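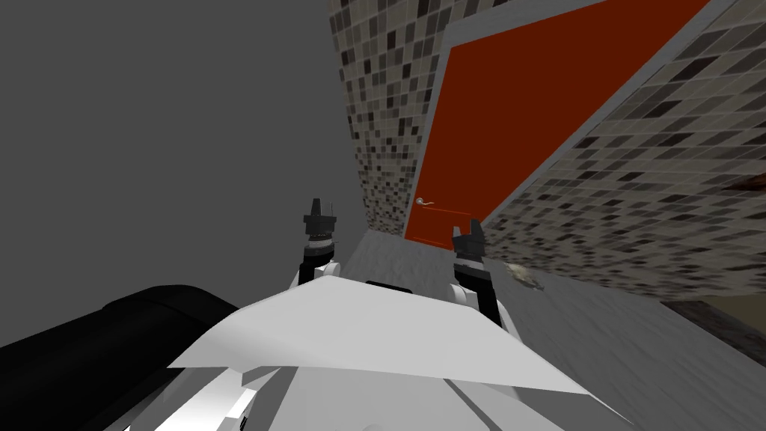
Danilo Calimlim wants to know how a singer with one album and a half-finished EP is supposed to fill 90 minutes, and whether tuning counts. Tuning counts, Danilo. Tuning is the backbone of folk music. But you will also need a set list, and you should write it before you get to the venue.

Start by putting every song you can play onto its own index card. Include the covers. Leave out anything you could play in 2000 and have been meaning to relearn. On each card write the key, the tempo (slow, medium or fast will do) and the real running time, taken from a rehearsal recording. Your memory of a song is always a minute shorter than the song.

Now lay the cards on the floor and pick your opener. It should be something you can sing with a dry mouth and a monitor that isn't on yet. I once opened with "Dagdag," which starts on my highest note, and spent the rest of the first half apologizing to it.
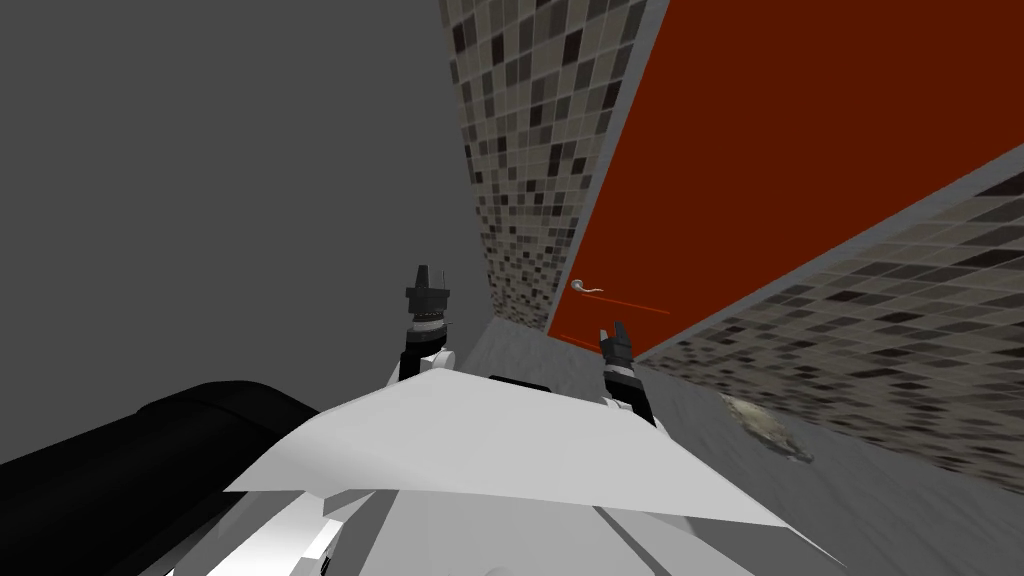
Pick the closer next, then the song before the closer, and work backward for a while. The end of a show is what people hum in the parking lot, so it gets first choice of the good cards. Keep two slow songs apart unless you have a reason, and keep three apart no matter what reason you have.

Check the keys as you go. Four songs in G will sound like one very long song in G. If you use a capo or an odd tuning, group those songs in pairs so you change over once. Mark the change on the list with a big T and plan to talk there. 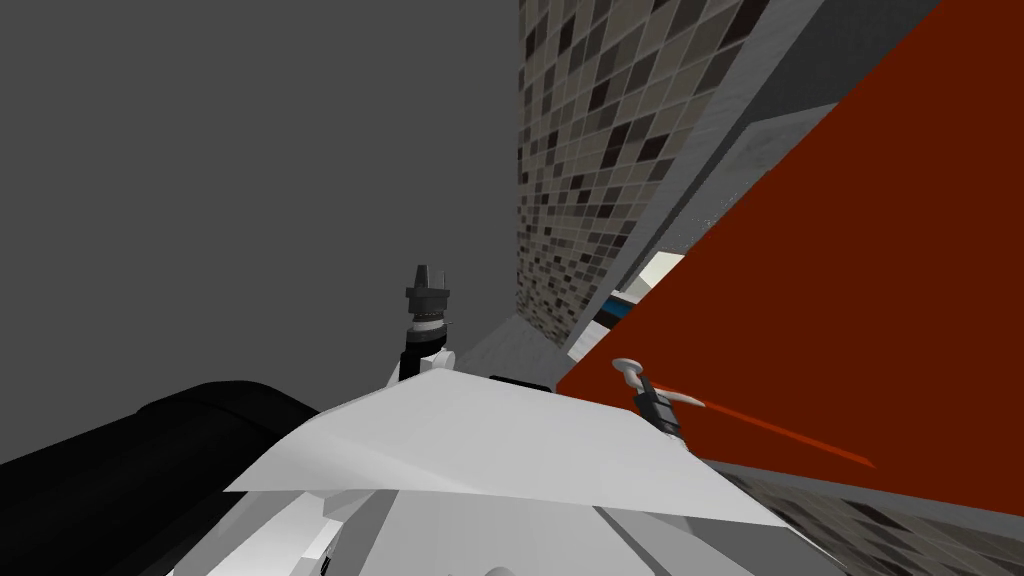 Mosaic tile beside a red panel.

Talking needs planning too. Write down which stories go with which songs, in a word or two, and stop at four stories. Marilou Umali played more than 12 songs at the Grasta last February and told a single story, and I still remember the story. I told nine that same month and was asked if I also did music.

Add up the times, then add a minute for every T and two for every story. If you come out over, cut from the middle. Cut the new one you're proudest of if it has to be explained first.
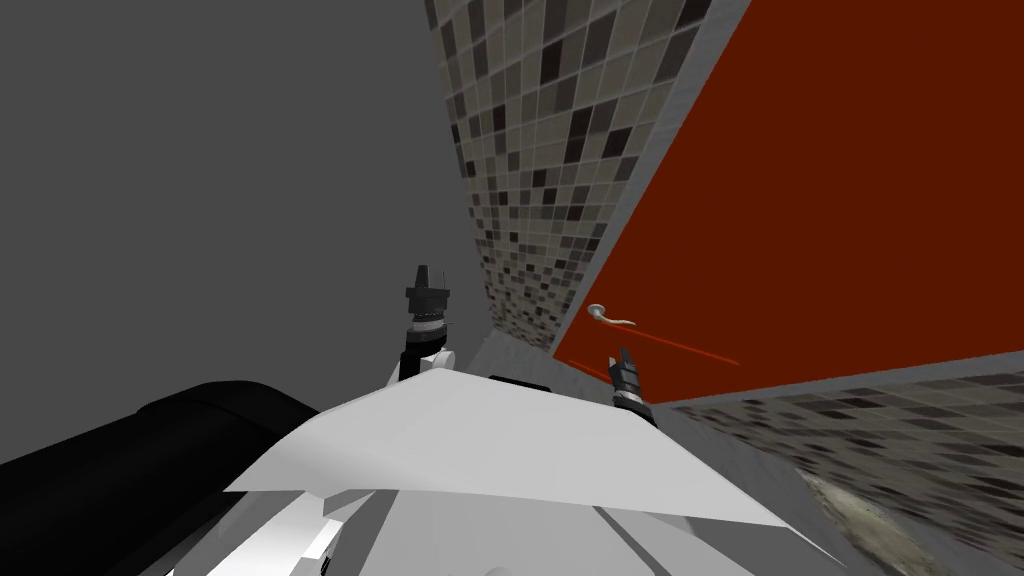 Keep two spare cards for the encore and one for emergencies, such as a broken string or a table of talkers near the bar. A fast cover works well for the talkers. An unaccompanied song works better, if you have the nerve.

Print the final list in large black type, one line per song, and make a copy for the sound desk. Tape yours down at both ends. Stage fans are stronger than they look.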